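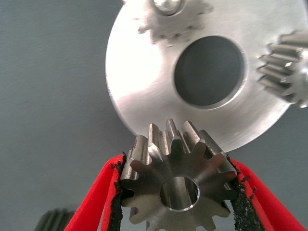
Section 3: Teaching the gear pick and place

Okay, by now you should have the Nerton gripper kit bolted on, the wrist camera plugged in, and the Mudon software talking to your arm. If any of that isn't done, go back to Section 2 first. I wrote this part while working through the planetary gear job on my own bench, so the order of the steps is the order I use every time.

Before you start

You'll need the Fahmy practice set (the silver disc with the big center hole, plus the loose steel spur gears) and the red fingers with the black grip padding. The bare fingers in the kit are fine for boxes and bottles, but they slide right off gear teeth, so leave them in the bag for now.

CAUTION: Keep your hands out of the work area any time the green "Live" light is on in Mudon. Gear teeth and fingertips are a bad mix, even at low speed.

Picking up the gear

1. Set the speed slider to 200. It goes up to 900, and I know it's tempting, but leave it alone until you've got a full run saved.

2. Open the wrist view and jog the arm until the gear you want is between the two fingers. Keep any spare gears off to the side so a finger doesn't bump one on the way down.

3. Turn the wrist so the gear's center hole faces the camera. You want to be looking into the bore. If all you can see is the side of the teeth, you've gone in at the wrong angle - back out and try again.

4. Close the fingers slowly with the Squeeze button. Stop when the padding is pressed against the teeth on both sides, then give it 2 more taps. That's plenty for a steel gear this size.

5. Lift a little and wait. If the gear tips or slides, open up, set it down and go back to step 3.

6. Press Save Point and call it "Pick". (You can call it anything, but the Fodex template looks for that name, and I lost a whole evening in August to a point I'd named "grab it"!)

Note: The padding gets ragged where the teeth bite into it, and little black bits start sticking out near the tips. I keep using mine like that. Change it when you can see red finger through the black, or when a gear starts to turn in the grip.

Bringing the gear to the disc

7. Raise the gear toward the disc from below, using the small jog steps. When the top teeth look like they're nearly at the rim, stop.

8. Check the gap from the side with your own eyes. The wrist view squashes distance, and I've nudged the disc plenty of times when the screen told me I had room to spare.

9. Save this point as "Approach".

10. Now move out past the rim, up, and over the face of the disc until the gear sits above the pin you're aiming for. Don't drag it across the gears that are already on there. Save this one as "Over".

11. Lower the gear until the pin just starts into the bore. If it stops dead, don't push. Lift, shift the arm one small step and try again. Mine usually needs a couple of goes.

12. Once it's down, turn on Wiggle. The wrist rocks back and forth a tiny bit so the teeth can find their neighbors. Save as "Seat", then open the fingers and back straight out.

CAUTION: Don't use Wiggle while the gear is still at the rim. It'll knock teeth against the edge of the disc and you'll have to teach "Approach" all over again.

If the camera view is washed out

The disc is shiny, and with a lamp overhead you get a big white glare across its face. The gear teeth up there fade right into it. Try these in order:

- Move the lamp to one side. This fixes it for me most days.
- Turn Exposure down by 3 in the camera tab.
- Put something plain and dull behind the work. I like a flat blue-gray, and the edges of the hole show up nicely against it.

Leave Auto Exposure off. It hunts every time the arm moves, and your saved views won't match when you play the run back.

When all your points are saved, hit Play at 200 and keep a finger on Stop the first time through. Section 4 covers repeating the run for the rest of the gears.

Jinfeng Ding, updated 3/5/23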